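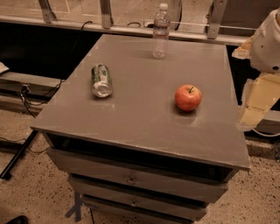
1/ September is my favorite month on the balcony and I will defend that to anyone! Everyone packs up after the tomatoes, and meanwhile there's a whole second season out there. A thread on what I'm growing from now until spring.

2/ Garlic first. I'm planting Hornik again, big purple-streaked cloves, pointy end up, two inches deep, a hand's width apart. Mine went into the deep trough last fall and I was still braiding it in July.

3/ Don't use supermarket garlic if you can help it. Sometimes it works, sometimes it sulks. I get mine from Meireles, the little seed shop by the bus station (Rodrigo Brandão runs it and will happily talk shallots with you until closing time).

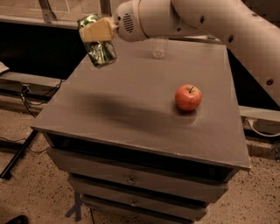
4/ Spinach! I sow Porkar straight into the old tomato pots. Pull the roots, fork in a couple of handfuls of compost, water, sow, done. Baby leaves come fast while the soil still has some summer in it.

5/ If your balcony faces north like mine, go for mustard greens and mâche. Mâche barely notices the cold. It sits there in January looking smug and tasting like hazelnuts.
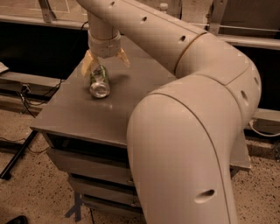
6/ Broad beans are the gamble. The packet for Prukent says 159 days from a fall sowing, and my neighbor Fabian Pfister swears by waiting until spring. We have a bet on. Loser makes the soup.

7/ Water less than you think. Fall pots stay damp for ages, and soggy garlic rots. Finger in the soil up to the second knuckle, and if it's cool and sticky, leave it alone.

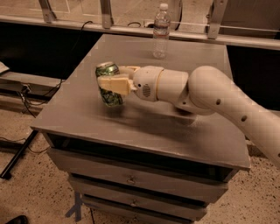 8/ Seedlings need a little roof once the nights get cold, and you don't have to buy one. I love a homemade cloche! A clear plastic water bottle, like the one standing at the back of the table there, is just right for a single spinach plant: cut the bottom off, push it an inch into the soil, and leave the cap off on sunny days so it doesn't get steamy inside.

9/ Tell me what you're sowing, especially if you've got a windy balcony. I've lost more lettuce to wind than to frost and I'm open to ideas.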